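Flestier offices, January 2018. Talk notes, "Keeping old machines going in a small library"

Slides 1-2. Say hi, thank Rinberg for the room. Ask who here still has a PC older than their school kids. Wait for hands.

Slide 3. Grukomdale branch. 49 public computers over 4 floors, all bought the same year, all getting slow the same year. Budget for new ones = zero. Don't moan about it, move on.

Slide 4. What people complained about. Not speed! Log in time, sticky keys, printer queue. Read out the comment card about the mouse. Pause for laugh, go.

Slides 5-7, green motherboards, click thru fast
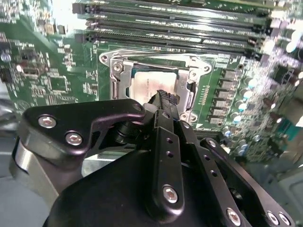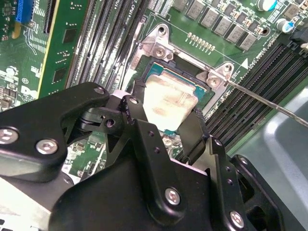
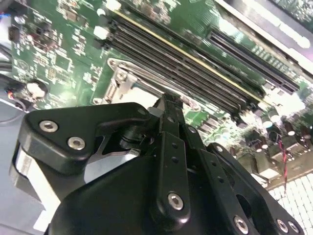 Slide 8. What we spent money on, and why it was memory first. Most of our users have one browser open and far too many tabs. More memory fixed more complaints than anything else we tried. Empty slots are the cheapest upgrade going - go back to slide 5, the four long black ones along the top, point at them. If yours look like that at least you have room. Check what type the board takes BEFORE you order, we bought 100 sticks of the wrong kind in November and the reseller was not nice about it. Processors we left alone. Too fiddly, too little gain.

Slide 9. Software side. Cut the startup list right down. Old catalog plugin was eating everyhting. Pettigrew branch had same plugin, same problem, took it off, happy now.

Slide 10. Costs. Whole job came in under 1,000 dollars per floor. Leave this one up, people want to copy it down. Does not include staff time, someone WILL ask.

Slide 11. Stuff we'd do different. Label every case. Do one floor at a time, keep the childrens room open. Put up a sign so patrons know which floor is closed.

Skip slide 12 if short on time.

Slide 13. Questions. Handouts on the table by the door, sign up sheet for the Pettigrew visit next to them.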